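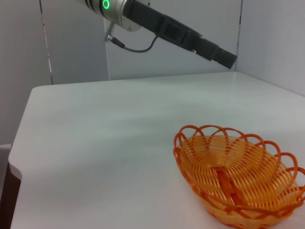 Call for participants: household tap water sampling, Flimcombe and Tarano supply zones

Kelmendi Water Laboratory is recruiting 48 households for a study of metals in first-draw tap water. The study compares water that has stood overnight in household pipes with water taken after flushing. Results will be used to revise the sampling instructions issued to private customers of the laboratory.

Who can take part

You may apply if all of the following are true:
The dwelling is connected to the Flimcombe or Tarano mains supply. Tank and bore water are excluded.
The kitchen cold tap has been in place for at least a year.
At least one adult lives at the address full time and can collect samples before any other water is used in the morning.
No plumbing work is planned before the end of September.

Renters are welcome and do not need the owner's permission to sample from the kitchen tap. Dwellings with a whole-house filter or softener are not eligible. A jug filter is fine, provided it is not used for the samples. Units in blocks of more than 6 storeys will be placed on a reserve list, as their shared risers complicate the comparison.

What is involved

Participants collect samples on one morning a fortnight, six times in all. Each collection uses two 500 mL bottles. The first is filled as soon as the tap is opened, after the water has stood for at least six hours. The tap is then run at full flow for two minutes and the second bottle is filled. Both are labelled with the date, the time and the time water was last used in the dwelling - toilets, showers and washing machines included.

The bottles contain a small amount of acid preservative. Do not rinse them, and keep them away from children. Gloves and a printed instruction card are supplied. Full bottles are left at the door by 9 am for collection by courier. A missed collection can be made up once.

A short questionnaire on the age of the building and the pipe material, if known, is completed at the start. "Don't know" is an acceptable answer.

Payment and results

Households completing all collections receive $525, paid by bank transfer at the end of the study. Those who withdraw early are paid for the collections they have completed. Each household receives its own results for lead, copper, nickel and zinc, set beside the drinking water guideline values. If a result is above a guideline value we will telephone within two working days of the analysis.

Addresses are stored separately from results and are not published. Results are reported by supply zone and building age only.

How to apply

Applications close at 5 pm on Wed 22 July. Forms are available from the front counter at Kelmendi or by post on request. Questions about eligibility go to Sharada Shetty, study coordinator. Questions about the analysis go to Krešimir Lazarević, metals section. Applicants will be told the outcome in writing, and kits will be sent to selected households with the letter.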